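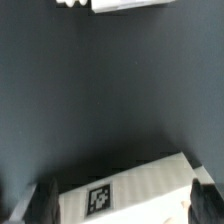 Questions we get asked most about the Plosell bench kit, answered by Müzeyyen Akbulut at our Otusstead workshop.

## What do I get?

Two arms, the table, the white parts and a set of practice jobs. The kit costs £2,393, or £1,195 if you already own the arms and only want the table and parts. We love how much you can try out on one tabletop!

## What are the black-and-white squares for?

They tell the software where each part is and which way up it's lying. You can scatter the blocks at any old angle and still have a go. Lost a tag? Print another from the Pringle folder and stick it on flat. 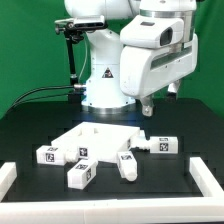

## Which job should I start with?

The bottles and tray, every time. Some bottles lie down, some stand up, and each one wants a slightly different grip - it's great fun to work out. The printed sheet with four markers goes on the table near the rear arm. 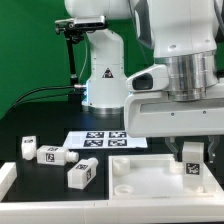 ## Can I use my own parts?

Yes, please do! Start with something light that has flat sides, and put tags on at least two faces. Erketti, our setup program, will ask you to measure it first.
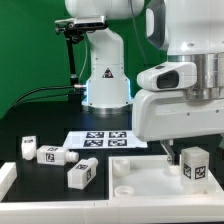 *Bottle job: tray on the right, with its two round sockets*

## Do you help with setting up?

We do, by phone or at the workshop. New dates open in March.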